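Getting Your Name on the Trollus Ballot: Part 2, Filing Your Papers

14 shares | 3 comments

I ran for town council twice before I got the paperwork right, so these are the steps I wish I'd had taped to my fridge!
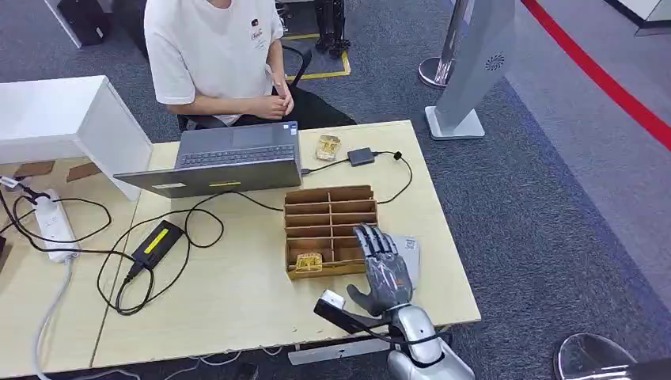 You'll need your signature sheets from Part 1 and a pen that doesn't smear (blue or black, the clerk's office won't take anything else).

1. Get your signatures. The minimum is 200, all from registered voters in your ward. I'd keep going well past that, people move and forget to re-register.

2. Fill in Form 2, the declaration of candidacy. Print your name exactly as you want voters to see it. My friend Isauro Carrillo wrote his full middle name and was stuck with it on every ballot.

3. Sign the form in front of a witness.

CAUTION: Your witness can't be another candidate. I asked Chie Matsuda, who was running in the next ward over, and had to start the whole page again.

4. Write a check for the $32 filing fee. No cards, no cash.

5. Take everything to the second-floor window before noon on the last day of filing and ask for a stamped copy.

Note: If you plan to spend more than $500, you also need a campaign account. Open it before you buy so much as one yard sign.

6. Put the stamped copy somewhere safe. You'll want it in January when the ballot order is drawn, and Part 3 picks up from there.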